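To: Naditz Tenants list
From: Ebony Katene
Subject: Re: October change to shared laundry charges

Dear members,

Thank you for the replies received so far. For reference, the original question was:

> From: Ward Peeters
> Will the new charge apply to units that have their own
> washers? Four of us on the north side do.

It will not. Units with their own washers stay on the present rate — the form from Turnura must still be returned. All other units will pay in five installments, and the reserve fund will stand at roughly 3000 once the last is received. 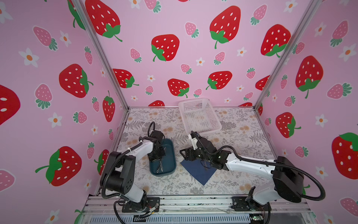
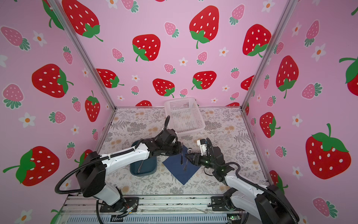
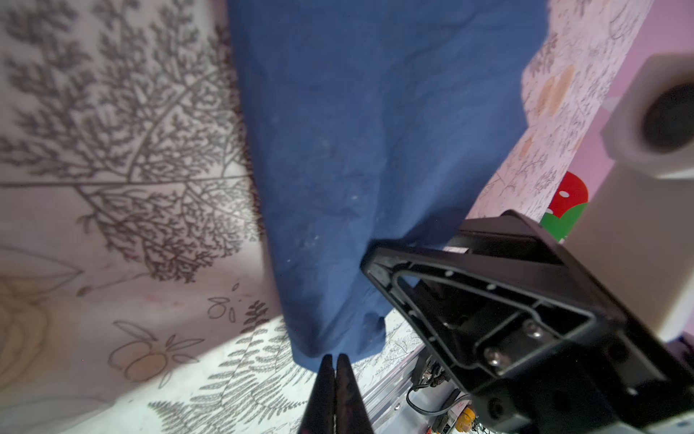 Fares Nassar has written to ask that the installments be spread over a longer period, as the water bill falls due in the same months. His request will be placed on the agenda.

Comments should be sent to this list before the October meeting. Members who cannot attend may name a proxy in writing.

Regards,
Ebony Katene
Naditz Tenants Office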